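Skido Robotics Club
Home Posts Photos Projects Join Log in

Last updated in September

1/ Good evening, everybody! It's been a long stretch with no word from the club and three different parents have asked me what their kids are doing in the evenings, so pour yourself something warm, this is going to be a long thread.

2/ For anyone new: I help run the student robotics club at Skido, and this year's project is teaching a robot arm to work inside a desktop computer. Memory, cables, drives, the whole messy inside of a PC. The students picked it themselves by a show of hands and I was very proud of them (and a little scared).

3/ We call the project Trumiso. I have asked where the name comes from and been told three different stories, all of them delivered with a completely straight face, so I've stopped asking. It's on the sign-up sheet now and that's that.

4/ The goal for this term sounds small. The arm should be able to pick up a memory module from a fixture beside the case, carry it over the motherboard, line it up with a slot, and press it in until the clips close. You or I would do that in a few seconds without thinking. Try writing down every single thing your fingers do, though!

5/ That was the first homework, by the way. Līga Avotiņš had everyone write out the steps for putting in one stick of memory, and then she read the lists aloud and did only what they said. "Push it in." Push it where? With what? She stood there holding the module over her coffee cup until somebody gave in and added a line.

6/ The best list ran to 78 steps and it still forgot to open the clips first. I have it pinned over my desk.

7/ So most of what we've been doing lately is the approach, meaning getting the gripper down over the board in the right place and at a sensible height before it tries anything clever. It's slow work and I love it. Everyone gets very quiet and leans in. 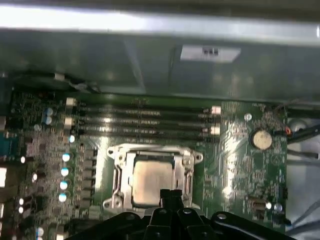
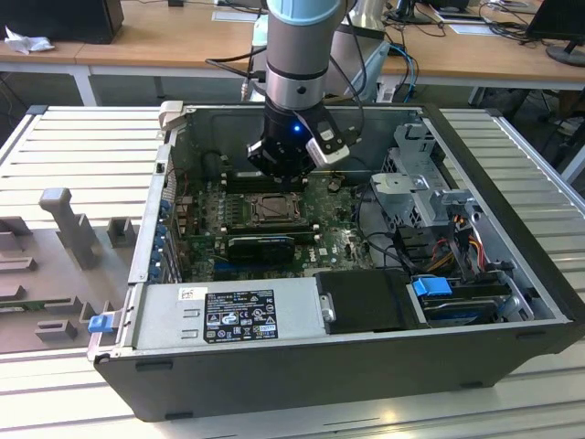 One from the gripper's own camera and one of the arm over the open case, with the memory slots in both.

Posted by Vija Sepp
Skido Robotics Club

8/ The case lies on its side the whole time, so the arm can come straight down from the top. We tried to plan for a standing case back in the spring and our drawings got sillier and sillier, with the arm bent around like somebody reaching behind a refrigerator. Laying it flat was Zane Ozoliņš's suggestion and it saved us weeks.

9/ A word about those memory slots. From the wrist camera you get the long dark slots with white clips at the ends, and the clips are the part the students are using to find their way. White on dark is a gift when you're trying to get a program to recognize something. The slots themselves look terribly alike, and you do have to choose the right one.

10/ Glare is our great enemy. The board is shiny, the metal is shiny, the tops of the little capacitors are shiny, and every one of those bright dots looks to a beginner's program like something worth being excited about. We had one version that was absolutely devoted to the coin battery. Wherever you started the arm, home it went to the battery, like an old dog to its chair.

11/ Vaida Vītola has been chasing that one. She's changed the threshold, changed it back, blurred the picture a little first, and then started looking only for pairs of clips with the right distance between them. That last idea helped more than anything else. She came to me apologizing that it was "too simple" and I told her simple is what we're after – I've seen enough complicated things in my life.

12/ The gripper also gets in its own camera's way. One of its fingers comes up right in the middle of the picture and covers the lower part of the processor. At first the students wanted to move the camera, then they decided to leave it and mark that patch as "ignore" in the code. The finger is always in the same spot, so at least you know what you're ignoring.

13/ And a fixed camera for the wider look! The two together are so much better than either alone. The close one tells you where the clips are, and the wide one tells you whether the arm is about to lean on the drive cage. If you're starting a club like this and can only afford one camera, I would honestly save up for the second.

14/ Several of you asked about the gray fixture on the table next to the case. It's 3D-printed, with raised blocks and a tall post, and it gives us something beside the case that we can measure from. I won't tell you how many versions came before it. Kęstutis Rozīte keeps the old ones in a shoebox and brings them out for new members the way other people bring out baby pictures.

15/ Scores, for the number people. In our last run of practice approaches the arm got lined up within our limit 84 times out of 100. The run before that was 78. We only count it if the gripper stops over the slot we asked for, and a beautiful approach to the wrong slot gets a zero and a small round of applause.

16/ Please don't ask me about the pressing-in part yet. That's for later in the term and there's a lot of arguing to do first about how hard is hard enough. Zane wants to practice on a loose board clamped to the table and Kęstutis wants to go straight to the case. I've heard both speeches now, more than once, and I'm leaning toward Zane.

17/ Someone's dad wrote to ask if it's safe for the students to be working inside a computer. The case isn't plugged in when we work in it, everybody has been taught to leave the power supply closed up (we don't open those, not ever), and hands stay off the table while the arm is moving. The person at the keyboard has to say "moving" out loud before it does. The younger ones now say it at home when they get up from the couch, I hear.

18/ We're hoping to show all this at the Astden open evening. Each team gets a table and 2 outlets, so we're going to have some tough conversations about what gets plugged in. I'd like visitors to be able to call out a slot and see the arm go to it. Vaida would like me to stop promising things.

19/ Things we could use, if you're cleaning out a closet: old memory modules (dead ones are perfectly fine), desktop cases with the side panel that comes off easily, little screws of any kind, and a desk lamp with a soft shade for the glare problem. You can leave them with Līga any evening before seven. Please put a note on the dead ones so we don't spend a night trying to make them work, as we did in the spring with a whole bag.

20/ New members are welcome all through September, and you don't need to know any programming. Līga's homework is the same for everybody, and some of the best lists have come from kids who had never seen the inside of a computer before.

21/ A couple of replies to things in my messages, so I don't lose them. Yes, the club is free. Yes, younger brothers and sisters can sit in if they can manage to stay behind the tape. No, we can't fix your laptop, though Kęstutis will probably look at it anyway if you catch him in the hallway.

22/ I'll post again once Vaida has tried the clip-pair idea with the lamp on the other side. Thank you for reading all the way down, and whoever left the poppy seed rolls, please bring your tin back to the front desk's attention, it's been sitting on my shelf and I'd like to return it to you.

Older posts Newer posts Back to top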